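Criterios de aceptación de episodios con pinza manual en manipulación de textiles

Publicado por pondumport_lab · septiembre · 136 visitas · 11 compartidos

Estamos redactando la norma interna para grabar pliegues de prendas con pinza manual de dos dedos. El protocolo de Udia pide cerrar los dedos sobre el dobladillo; el de Drusora no fija punto de agarre. ¿Qué criterio usáis para aceptar o rechazar un episodio? Llevamos unos 900 y no quiero revisarlos dos veces.

eide_metrologia
Nosotros fijamos tres condiciones por escrito: agarre sobre costura o borde doble, eje de los dedos paralelo al borde y ambas almohadillas en contacto con la tela antes de levantar.
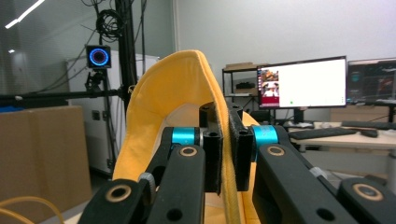

La tolerancia angular se define por tipo de prenda y se anota en la ficha del lote. Si el operador corrige el agarre a mitad del episodio, se marca como «reintento» y se conserva aparte. No se borra nada: el rechazo es una etiqueta.
Votos: 11

tornillo_m3
Depende de la tela.
Votos: 0

calibra_sur
De acuerdo con lo anterior, con un añadido. Hay que verificar la apertura de la pinza al inicio de cada turno y registrar el valor. En un lote de 3.000 episodios tuvimos que repetir el etiquetado por no tener esa referencia. También conviene versionar la norma: cada episodio debe citar la revisión con la que se grabó.
Votos: 4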